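Mallia Publishes Full Findings on Burger Line Grip Fault and Releases Free Fix

December 6, 2019

23 shares | 4 comments

Mallia, the kitchen automation company, today published the complete findings of its investigation into a grip fault that stopped its burger assembly cell during an overnight endurance run in April. The report, the test logs and the updated control software are free to every kitchen that runs the cell, and we are very glad to be able to share them at last.

The fault was simple to describe and stubborn to find. During a planned run of 1278 burgers, the arm stopped registering that it had let go of a slice. It carried on to the next pickup with the old slice still stuck to one finger, closed on a second one, and pressed both into the rack. The force limit tripped as it was designed to, and the cell shut itself down at burger 853. There was no one inside the guarded area and there were no injuries. One finger pad was torn, and a piece of it was missing when the cell was opened.

That missing piece is the reason we treated this as a food safety matter from the first hour. All food from the run was thrown out, the piece was found under the tray, and pads of the same type were pulled from every cell we had in the field. Kitchens went back to hand assembly while replacements shipped, and we thank them for their patience (and for some very frank phone calls, which helped more than they may know!). 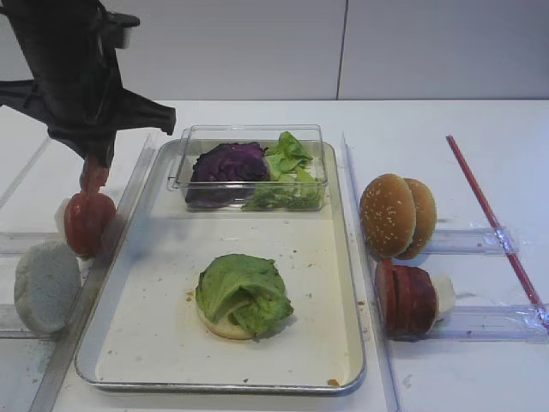
Sticky ingredients turned out to be the heart of the problem. The old software judged a release by how far the fingers had opened, and a thin, moist slice can cling to one finger however wide the gap is. Bread rarely does this, and neither does a leaf of lettuce like the one resting on the bottom bun in the tray. The red slices standing on edge in the racks to either side are a different story, packed face to face, so a gripper that arrives already carrying something has very little room to work with. Once our engineers started looking at the racks and the gripper together as one system, progress came quickly.

"I was thrilled when we could finally make it fail on purpose," said Hanne Toft, who led the investigation at Mallia. "We had spent weeks with a cell that behaved perfectly whenever we were watching it. Then we chilled the slices a bit more, and there it was, the same double pickup, again and again. You can't fix a thing you can't repeat, and that afternoon we could repeat it."

The updated software checks the weight on the gripper after every release. If anything is still there, the arm moves to a clear spot, opens again and waits for a second reading. Two failed readings in a row stop the cell and call an operator. The new finger pads, made for us by Widater, are molded in one piece with no glued edge to lift.

The change was tested at Sustden, an independent lab, over 80 runs using chilled slices. The arm held on to a slice after its first release 69 times in those runs, and every one was caught before the next pickup. The added check makes each burger slightly slower to build, a trade we are happy to make.

Arnardóttir, the restaurant group whose test kitchen hosted the April run, has already restarted its cell with the new pads and software. Other kitchens can schedule the update through their usual Mallia service contact. Cells still fitted with the old pads should stay switched off until the new ones are in place.

The full report, including the parts that do not flatter us, is available on request from the Mallia press office.

23 shares | 4 comments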